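Xinyi Fan
May, 9:40 pm

Okay so tonight's job was the towel basket. I have put it off for 15 days and it was starting to lean.

Started with the bath sheets because they're easy. In half, in half again, thirds, done. The colour has gone weird on the Zornska ones but they're still the softest things I own so they stay.

Then the small cloths. I'm trying the triangle fold my aunt does, where it ends up wide at one end and comes down to a point. She makes it look like nothing!! Mine go a bit wonky wherever there's a thick hem. 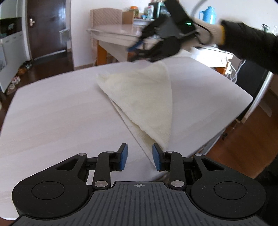
Anyway the fuzzy ones are the worst for it. They won't hold a crease, you press it down and it just puffs back up at you. I've started doing them on the big table instead of the bed and it's so much better - something hard to push against.

Also no fabric softener on these any more. My neighbour swears by the Tredis stuff but it made mine slide off the water instead of soaking it up (if that makes sense).

Someone asked about the basket, it's a Sabbagh, 36 dollars on sale and the handles are already fraying. Wouldn't buy again.

Nearly 2 hours for one basket of towels lol. Pillowcases can wait till tomorrow. If anyone has a trick for thick hems please tell me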